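Progress report, February
Noonan small-storage project
To: Mircea Barbu
From: the Dendstead workroom

Hi Mircea! Well, February got away from us a little, but I think you'll like where the desk set has landed. As you know, the grant pays for simple tidy-up pieces for the shared classrooms, and this month was all about the cup and the stick that goes in it (the white one, so it won't compete with everything else on the desk).

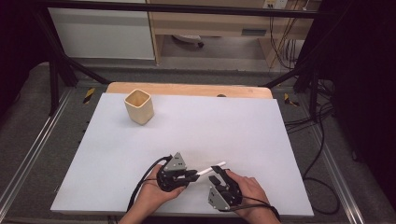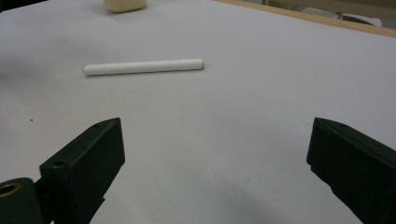
We picked the squarish cup over the round Ullow one in the end. The teachers kept telling me the round ones roll off the tables, and the corners also mean you can push four of them together without wasting space – I'm very pleased with that! Yoshinori Hamada did the sanding on the first batch and wants to take the rim down a touch more before we order anything big.

On money, we've spent $199 on cups and sticks from Bullent, and that's everything so far. Delivery was free, hooray. I still have 3 receipts to send you, and they'll come with the next report.

What slipped: the labels. I had hoped to have a design by now, but the first version was way too fussy and I've started over with bigger letters. I'd also like to try the set in one more classroom before we settle on how many sticks go with each cup. Ms. Hamada's old room at the back of the building would be perfect if you can put in a word with the office.

Next month we'll make up 15 sets and get them out to the rooms. Could you let me know if you'd rather have the leftover cups kept here or sent over to you?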